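Começou em março a parte do projeto que eu mais esperava: gravar demonstrações para o Mamo aprender. A meta desta primeira leva é chegar a 100 exemplos, e já temos 80 guardados. Que alegria ver a pasta crescer!

O Cristóvão Rebelo cuida do código e eu fico com os movimentos. Uso 2 garras, uma em cada mão, e tento variar o ponto de partida a cada gravação - se eu repetir sempre o mesmo gesto, o modelo decora.
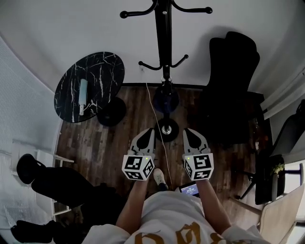 As duas garras com os cubos de marcadores, luzinhas verdes acesas.

Ainda erro bastante quando as duas mãos trabalham juntas. Descartei 4 gravações só hoje e refiz tudo com mais calma. Amanhã cedo tem mais, e depois o primeiro treino. Mal posso esperar!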